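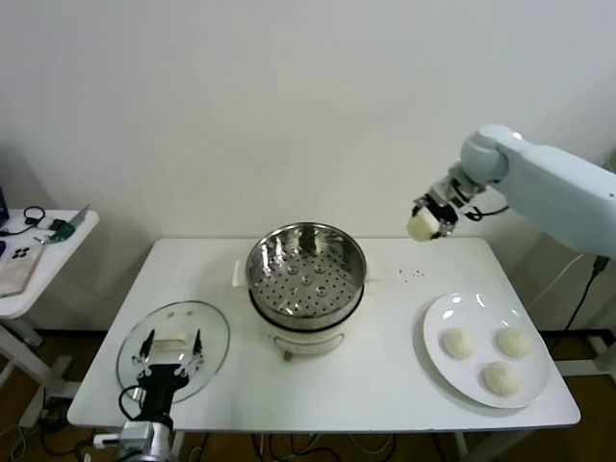

Wissam Moussa maintains that 4,000 sloppy takes will beat 2,000 careful ones every time. I doubt it, and the steps below assume you doubt it too.

By Candela Sepúlveda
October

Step 1. Write down what counts as done
Settle it before anyone touches the controls. "Buns in the steamer" is too vague. Do you want the lid on as well? Say so, or two operators will record two different tasks.

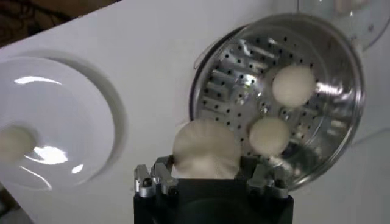 Wrist views get less checking than they deserve. People watch the overhead picture, decide the take is fine and move on. Go through the wrist view separately. A bun between the fingers at the rim of the basket tells you about the grip, but a single still won't say if it's going in or coming out, so label from the full clip. Bin any take you can't label.

Step 2. Check the last moments
I stop at 16 takes and look at how each one ends. Four buns in the basket and a bare plate is a fair ending for ours, with the lid still in the gripper.

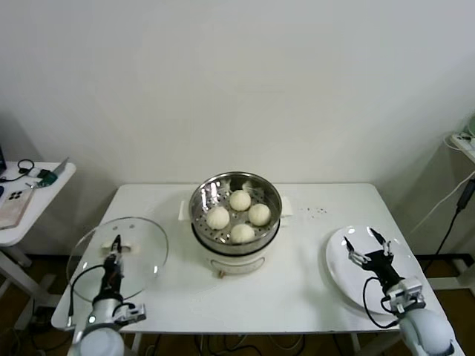 Step 3. Keep the failures apart
Don't delete them. Don't mix them in either, whatever the Sirkura guide promises.

Recent
Naming your takes
Anham: is it worth the bother?
Two arms, one operator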